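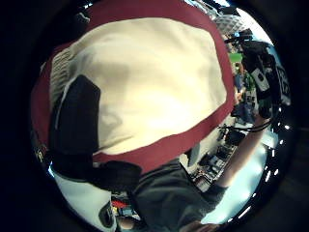

Cream cloth, maroon border, one sleeve at work.

Gitik and your job: staff FAQ

Is the robot taking over folding?
Eventually, some of it. First it has to learn from us, and it is a slow pupil. Givum wants 1,413 folds before it tries one alone.

Do I have to give up my desk?
No. Folding happens next to the desks, so expect linen in your line of sight – and keep your coffee to yourself. 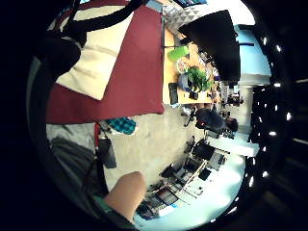

What do I wear?
Gloves with a marker cube on the back of each hand. Rings off, please. You will feel silly until lunch.
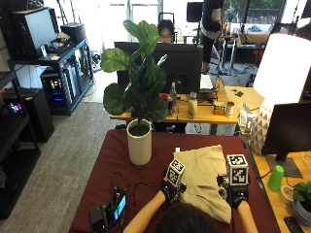
PAY AND HOURS

Glove time is paid time. Shifts run two hours, then you go back to your usual work, which will have waited for you.

Who do I complain to?
Zlata Tkachenko. For cables, Kyrylo Hrynyshyn, who already knows.

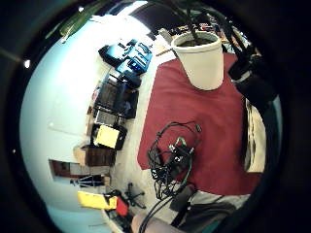 The cables, as Kyrylo knows them.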